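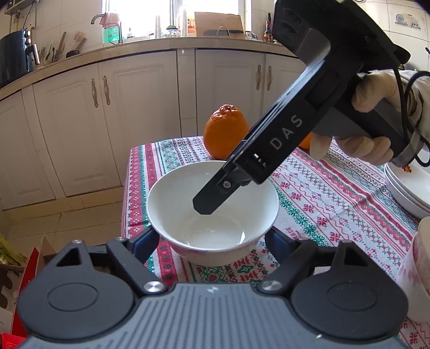
Posted by rfraser_50, July 2018
Ceramics and Glaze forum > Food safety > Crazing on commercial white ware

rfraser_50
I have a set of white glazed bowls from Mivden, bought in May. Two of them now show fine crazing on the inside wall, visible only under a side light. Use is soup and oatmeal, dishwasher daily. Is this a glaze fit problem or thermal shock?
Ravinder Fraser

kilnlog732
Glaze fit, most likely. If the glaze has a higher expansion than the body, it ends up in tension on cooling and cracks sooner or later. Dishwasher cycles speed that up. Do you know if the body is porcelain or earthenware?

rfraser_50
The box says "ceramic" and nothing else. The unglazed foot ring takes up water. I weighed one dry, boiled it for two hours, and weighed it again. It gained almost 9 percent.

kilnlog732
Then it's earthenware. A porous body also swells as it takes on moisture, which puts the glaze in more tension. Delayed crazing after a couple of months fits that.

Julteo
Disagree that it has to be fit. I ran a batch of Gimus bowls from freezer to boiling water and got crazing on ware that had passed an autoclave test. Ask how he heats them before blaming the maker.

rfraser_50
No freezer. Microwave twice a week at most.

Julteo
Microwave on a water-logged earthenware body is a thermal load. The foot gets hot and the glaze doesn't.

kilnlog732
It's a load, but a well-fitted glaze survives it. Your freezer test is far outside normal use.

antoniuk_clay
Do the ink test. Wipe food coloring over the inside, wait ten minutes, rinse. Lines that hold color are open to the body. I would stop using those two for wet food. See also thread 1302, same symptoms on Antoniuk seconds (no relation).

rfraser_50
Ink test done on both. One holds color along the wall, the other only near the rim. Both are now for keys and change.

Julteo
I'd still like to see an uncrazed one from the same set go through 50 cycles without the microwave.

rfraser_50
I can spare one. Will post the weights.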